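Mi opinión sobre el kit de Hatex, segunda parte

En octubre compré la pinza de Hatex con el módulo de cámaras y prometí contar cómo va. Pagué 1,796 euros – mucho dinero para mí – y el manual viene solo en inglés. El montaje me tomó una tarde. Con el pan soy todavía muy prudente, porque la fuerza de cierre se regula en pasos demasiado grandes.

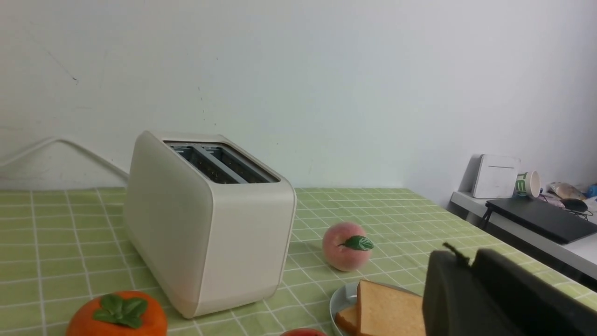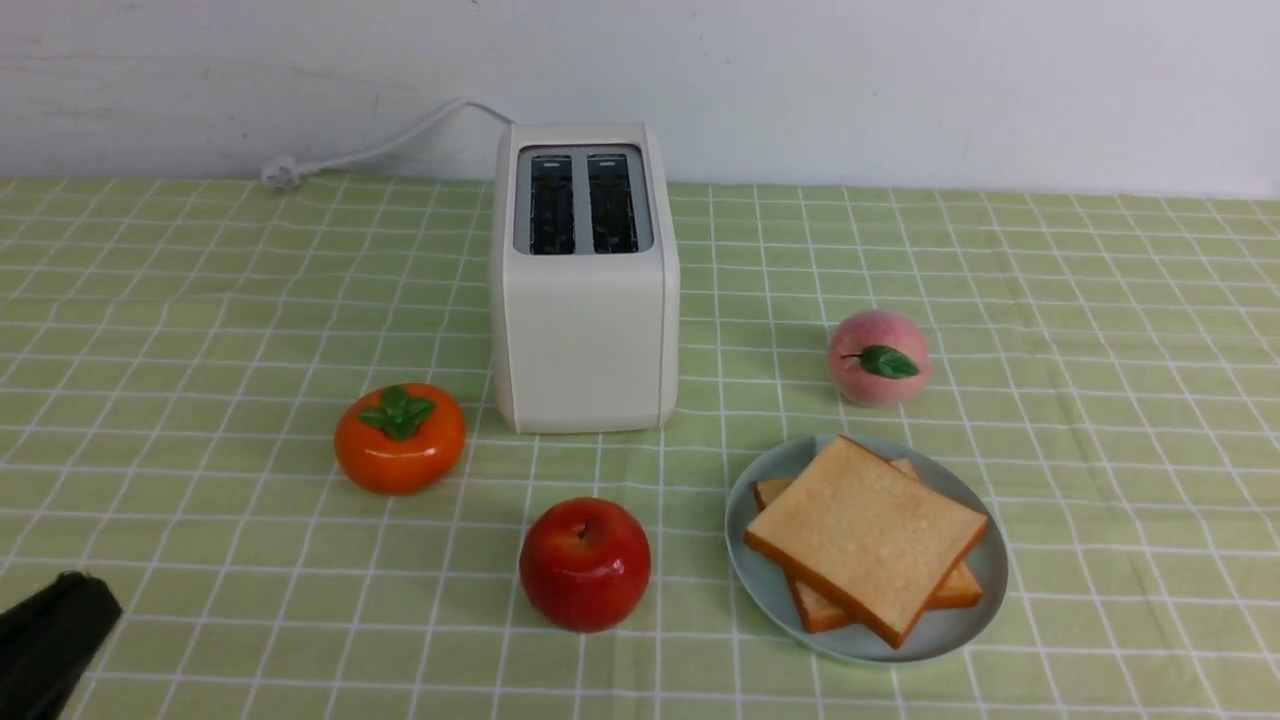
La tostadora y el plato con dos rebanadas, desde las dos cámaras.

Lo que más me gusta es el programa: guarda unas 800 tomas sin pedir otro disco. Lo que menos, el soporte técnico, que tarda en contestar. Milagros Dumlao me recomendó mirar también el de Zisar, pero cuesta 3,000 y no me alcanza. Si alguien lo tiene, que me escriba por favor.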